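Llevábamos meses queriendo conocer por dentro la fábrica de papel Harine, y al final la visita salió el 18 de marzo de 2021, con un cielo de esos que no se deciden y un autobús que nos dejó bastante más lejos de lo que prometía el horario. Dio igual, porque el paseo junto al canal es precioso y fuimos charlando todo el camino.

## El molino viejo

Se empieza por la parte antigua, un edificio de piedra con las ventanas altísimas y un olor a trapo mojado que a mí me llevó derechita a casa de mi abuela. Éramos 16 en el grupo y nos dejaron meter las manos en la tina, con su agua lechosa y templada, y levantar el bastidor despacio hasta que la hoja queda ahí, temblando. La mía salió con un agujero enorme. ¡La tengo secando en el salón y pienso enmarcarla igual!

Me gustó mucho que no corrieran. Nos explicaron la diferencia entre el algodón y el lino, por qué los bordes quedan con esa barba tan bonita, y cómo la marca de agua se cose con hilo de alambre sobre la malla, puntada a puntada. La más antigua que conservan lleva un pez y una letra zeta, del taller Zarkov, que fue el primer dueño de la casa.

## Las oficinas y el archivo

Después de la nave grande, donde la máquina continua hace un ruido que obliga a hablar por señas, se sube a la planta de arriba.
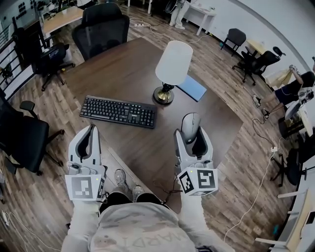

*Mesa de madera oscura, con un ratón de ordenador.*

En el archivo guardan 2962 muestras encuadernadas, ordenadas por año y gramaje, y se pueden tocar con las manos limpias. Yo me habría quedado allí la tarde entera, pasando hojas de carta, papel de música y unas guardas jaspeadas en azul que todavía fabrican por encargo para la imprenta Birhane.

## Cosas prácticas

La visita dura alrededor de 100 minutos, tienda incluida, y en la tienda se va el tiempo (y el dinero) sin sentir. Compré un paquete de 20 hojas con sus sobres y un cuaderno cosido para mi hermana. Llevad zapato cerrado y una chaqueta, que en el molino hace fresco, y comed antes: la cafetería estaba cerrada y el bar más cercano queda al otro lado del puente.

En abril abren también el secadero, con las cuerdas llenas de hojas colgadas, y ya hemos apuntado nuestros nombres en la lista.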